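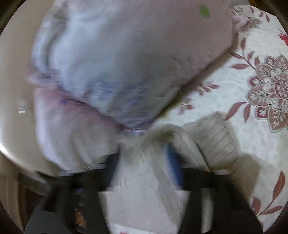

Shih-chieh Chiang 의견으로는 Menine 마감재를 두 번만 올리면 종이가 절대 안 운다고 한다. 사포질도 필요 없고, 하룻밤이면 컵을 올려놔도 된다고.

2023-07-03 작업 노트, 데쿠파주 쟁반

절대라는 말이 걸려서 직접 해 보기로 했다. 바탕은 자작 합판 쟁반, 종이는 서랍에 남아 있던 Flodulham 꽃무늬 냅킨(맨 윗겹만 벗겨서 사용)과 조금 두꺼운 포장지. 접착제는 늘 쓰던 Choi 수성 풀. 비교용으로 작년 11월에 사 놓고 뚜껑도 안 딴 Povodau 무광 바니시를 같이 꺼냈다.

냅킨 쪽. 풀을 얇게 바르고 가운데서 바깥으로 밀었는데도 모서리 근처에 주름이 두 줄 잡혔다. 랩을 덮고 손끝으로 눌러도 안 펴진다. 이건 마감재 탓이라고 할 수 없고 내 손 탓이거나 풀이 묽은 탓. 풀에 물을 얼마나 탔는지 안 적어 둔 게 또 문제다. 다음엔 저울에 올리고 섞을 것.

포장지 쪽. 뒷면에 물을 살짝 뿌려 늘린 다음 붙였더니 처음에는 팽팽했다. 40분 두었다가 Menine 1차. 바른 직후 가운데가 부풀었고, 마르면서 꽤 가라앉았지만 옆에서 빛을 비추면 아직 보인다. 정면에서만 보고 안 운다고 하는 사람이 많을 것 같다. 2차까지 올린 뒤에도 그 자리는 그대로다.

Povodau를 올린 조각은 부풀음이 더 적었다. 다만 종이가 다르니 이걸로 어느 쪽이 낫다고 쓰면 안 된다. 같은 포장지로 다시 해야 비교가 된다. 인터넷 후기에 별점이 3,477개 달려 있던데, 몇 달 쓰고 나서 쓴 글은 거의 못 찾았다. 받자마자 좋아요, 포장 꼼꼼해요 같은 것뿐이라 참고할 게 없다.

사포는 쟁반 반쪽만 했다. 400번으로 물 없이 가볍게. 한 쪽은 손바닥으로 쓸면 매끈하고 안 한 쪽은 붓털 자국이 걸린다. 사포질이 필요 없다는 말은 적어도 내 붓으로는 틀렸다. 붓이 싸구려라는 반론은 인정. 스펀지로도 한 번 해 볼 생각.

비용은 쟁반 빼고 약 167그램짜리 병 하나의 절반쯤. 병이 작아서 여러 개 만들면 금방 바닥난다. 선물용으로 돌릴 계획이면 큰 병이 있는지부터 알아볼 것.

컵 시험은 아직 안 했다. 하룻밤이라는 것도 장마철 습도에서는 믿기 어렵다. 손톱으로 뒷면 구석을 눌러 보니 자국이 남는다. 며칠 더 세워 두고, 뜨거운 컵 말고 미지근한 컵부터.

다음에 할 것
같은 포장지로 Menine / Povodau 다시
풀 농도 적기
모서리는 종이를 잘라서 겹치지 않게
Shih-chieh Chiang한테 무슨 종이를 썼는지 물어보기. 두꺼운 코팅지였다면 안 우는 게 당연하다.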